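Home News What's On Swap Shelf Archive Contact

Spring swap — what you need to know

Quick one this month, the printer wants everything by noon. The April swap is ON. Same hall in Flinton, doors at 9 a.m., out by two. Bring up to ten things, take up to ten things. Tokens at the door as before. No clothes this time please, we still have bags of them from the winter one.

Last swap we logged 407 items in and 418 out, so either someone can't count or things are breeding in the back room. Joon-young Yeon has offered to run the log on a laptop this time. Good luck to him.

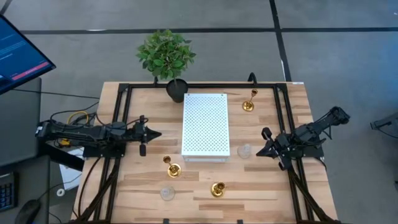 Tables first, as that's what everyone asks about. Furniture goes along the back wall and needs a tag with your name and wether it comes apart. Bo-ram Do is after a kitchen table for the new flat, four people max, any finish. A light one with that streaky butcher-block grain would suit her nicely, but she says she'll paint whatever turns up. Chairs in pairs or more. No mattresses, we mean it.

Glass and metal. Wrap it. Newspaper is fine, a towel is better. Gold-colored things went first last time — trays, frames, one very ugly clock — so if you have any sitting in a cupboard, now's the moment. Chips and cracks get marked on the tag. Anything electric goes to Mawuli Abubakari for testing before it goes out, no exceptions, even if it worked this morning.
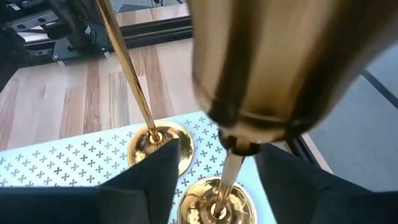 Tymofii Stelmakh wants it known that the token system is unfair to people who bring one big thing and get one small token for it. Fair point. He'd like a wardrobe to count as three. We are trying two tokens for anything that takes two people to carry, and we'll see how it goes.

Parking is on Simiyu Road only. The yard is for unloading, ten minutes, then move. Leftovers go to the charity van at two thirty so if you want your stuff back come and get it before then.

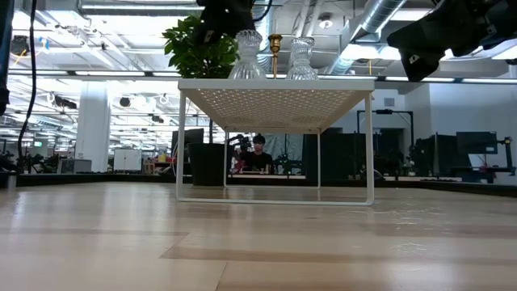 Glass and a candlestick, looking for a good home.

Helpers needed from 7:30, there will be coffee and probaly rolls.

Comments (3)

Na-rae Myung: Are books counted one by one or by the box? I have a lot.

Mawuli Abubakari: By the box. Please no encyclopedias. And bring the chargers WITH the thing they charge.

Bo-ram Do: Four chairs too if anyone has them!!

Recent items
Hall roof fund reaches 1187
Seed packets: first 100 gone
Lost umbrella, green handle
Winter swap round-up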